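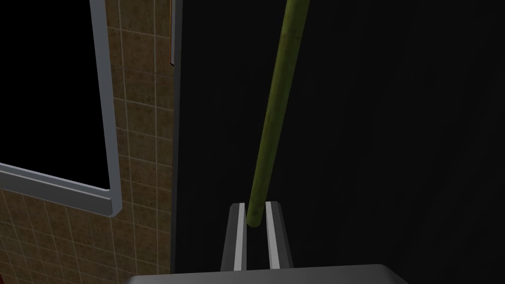 Trestska, September 2024

Progress report to the Calwood fund: gripper and controller comparison, second period

You asked for shorter reports. We have taken out the history of parallel grippers, which at least one reader told us had been noticed.

The work this period was the simulated part of the trial. Two sets of fingers, the Wallner and the Makard, were run on the same two-armed model in the same furnished room, under two controllers. The plan you approved called for 1000 attempted grasps, split evenly, so 500 for each gripper. The attempts have all been made. The splitting went less smoothly, and we come to that under controllers.

The thin rod remains the hardest item on the list. A block forgives an approach that is a little off to one side. A rod leaning at an angle does not, and the view from the wrist makes it worse, as the fingers take up the part of the picture we most want to see through. The pale stripes on the inner faces have been more useful than their modest appearance suggests. When we go back over a failed attempt, they show at once which finger the rod was nearer to, and we no longer spend the afternoon arguing about it. We now argue about other things.

Of the 1000 attempts, 689 ended with the object held at the end of the test. We would ask you not to quote that figure on its own. It mixes easy objects with unpleasant ones, and both controllers with both grippers, and it will look either splendid or dreadful depending on what you put next to it. The breakdown is in the spreadsheet sent separately, on the second tab. The first tab is a mistake.

In broad terms, the Wallner fingers do better on thin objects and the Makard fingers do better on anything with flat sides. Neither does well on an object lying close to a wall. We had budgeted two weeks to discover this and it took an afternoon, so the remaining time went on the arms. 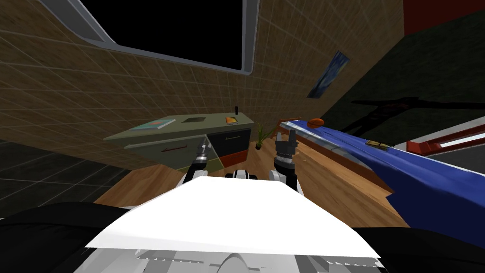

ARMS AND CAMERAS

The test room has been kept awkward on purpose. An empty white box gives lovely results that fall apart as soon as there is a desk in it, and our first proposal was rightly criticised on that point. There is now a desk with drawers, a potted plant beside it, a long blue-covered surface to the right and a picture on the wall. Small objects sit on the desk top, where an arm has to come over the front edge to reach them. The plant has no part in the test plan but has become a fair measure of how careful a controller is.

Most of the trouble with the arms is one of reach. With the base held well back, the far end of the desk is at the limit, and the controller straightens the elbow until it has nothing left to steer with. Moving the base forward cures that and brings the two arms into each other's way. We have settled on a position between the two that suits neither problem perfectly.

The head view was meant to be the simple one. It is tilted, so the room slopes, and the robot's own body fills a good deal of the lower part. The controllers do not mind the slope. Visitors do, and we have stopped showing it to people straight after lunch. We compared head view alone, wrist view alone and the two together. Together is best, wrist alone is a close second, and head alone is mostly an education in how wide a white robot is. 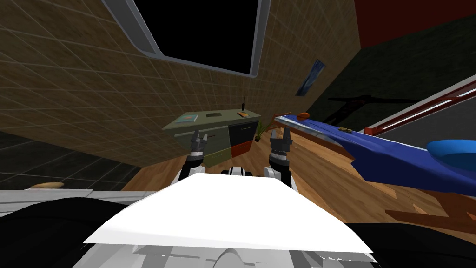
Trestska, later in September

Controllers, then. The older of the two plans the whole movement before it starts and sticks to it. The newer one corrects itself all the way in. On paper the newer one should win everywhere, and we said so in the last report with more confidence than we would use now.

With both arms raised in front of the body and a clear run to the desk, there is little between them. The newer controller pulls ahead when the object is small or leaning. It loses ground when one finger passes in front of the object, at which point it seems to decide that the object has gone and starts again from the beginning, politely, as many times as you let it. We have put a limit on this.

The uneven split mentioned earlier happened here. A settings file carried over from the first period sent 550 attempts to the older controller instead of 500. The grippers were still shared out evenly, and the comparison between controllers can be made on rates – but it was our error, and it would have been caught by anyone reading the log, a practice we have now adopted.

Spending is within the approved sum. The line for computing is over and the line for travel is under, the test room being a place that cannot be reached by train.

For the next period we propose to drop the head-only runs, repeat the thin-rod tests with the newer controller and its new limit, and start on the drawers. The drawers need a handle grasp that neither set of fingers was designed for. Wallner has offered a narrower fingertip model for this, and we have asked Makard for the same so that the comparison stays fair. We need your agreement to the change of plan before the repeat runs can start.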